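Revisión de la zona de juego, apartamento Carrasco
Lista interna de Kildale, hoja 19. Repaso de julio.

1. Esquinas de muebles protegidas. SÍ. Una protección ya venía mordida; se acepta.

2. Enchufes tapados. SÍ, salvo el de detrás de la cortina, que se tapa hoy.

3. Juguetes enteros, sin piezas sueltas. PENDIENTE. Todo lo hueco se mira por dentro y se le pasa el dedo por el canto.

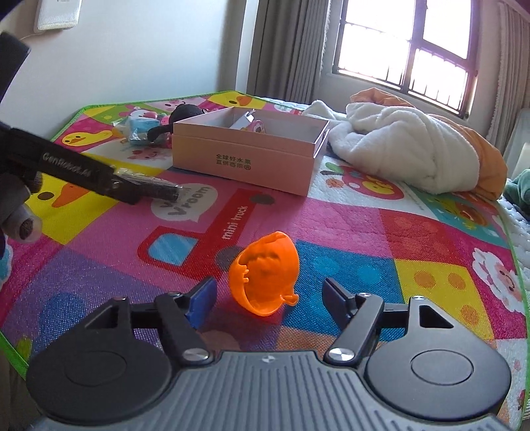 Punto 3. Pieza naranja hueca, con pequeñas puntas en el borde interior, junto al camión de la alfombra.

Comentario: la pieza no vuelve al cajón hasta que aparezca su otra mitad, si la tiene. El cajón Fledel admite 26 juguetes y una cantidad ilimitada de misterios.

4. Pilas con tapa atornillada. SÍ. El teléfono musical también cumple, por desgracia.

5. Alfombra: ribete, superficie y limpieza.
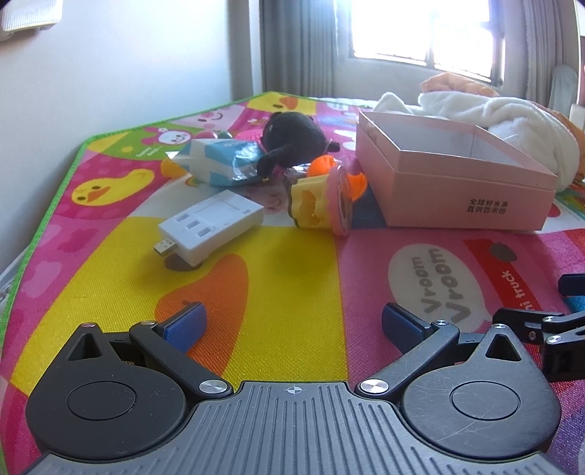 El ribete se revisa a mano, tirando un poco en cada esquina, que es por donde empiezan los niños. Se busca hilo suelto, costura abierta y cualquier cosa pegajosa sin identificar. El verde vivo del borde facilita el trabajo; el resto del dibujo, con su pato amarillo y su «Vroom Vroom», camufla una galleta con gran profesionalidad. Limpiar con paño húmedo, sin lejía. Resultado: APTA.

6. Botiquín Koveck a más de 1,5 m del suelo. NO. Estaba en el estante bajo, muy a mano de todo el mundo. Subir antes de las 19 h y repetir este punto.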